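Stondale have put out a statement on the ground this afternoon. Going through it here for anyone who can't get the club site to load.

First point. The league's ground inspection in May found two things that have to be fixed before next season: the floodlights at the Hurkgate end, and the away changing room, which is under the minimum size.

If neither is done by the deadline, the club keeps its place in the division but has to play home games somewhere else. The statement doesn't say where. I've asked and will post if I get an answer.

The lights are the bigger job. Two of the pylons need new heads and new cabling. The club says a contractor has been picked and the order is in, but it gives no start date.

The changing room will be made larger by knocking through into the old kit store. Planning permission isn't needed for that, according to the statement.

Capacity for league games will be cut to 900 while work goes on. Season ticket holders come first. Whatever is left goes on general sale at 10 in the morning the day before each game, online only.

The covered terrace stays open. The grass bank behind the Hurkgate goal is closed until further notice.

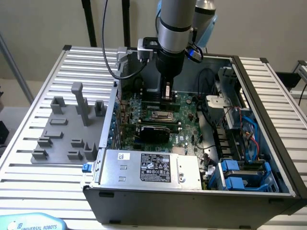 Away fans will go in the corner by the car park instead, with an allocation of 30 per game unless the visiting club asks for more in writing.

On money: the club says a league grant covers part of the lights and the rest comes out of this year's budget. No figure given for either. I would like to see one before the supporters' meeting.

Prices are frozen. If you stood on the bank last season you can move your ticket to the terrace at no cost, but you have to email the ticket office to do it. It won't happen on its own.

Preseason games are not affected, apart from the home friendly with Vorketeck, which moves to an afternoon kickoff so the lights aren't needed.

A couple of you asked about the women's team. They are not mentioned anywhere in the statement — I have sent that question in too.

The reserves will play all their home games on the training pitch until the work is signed off. Entry is free, bring your own chair.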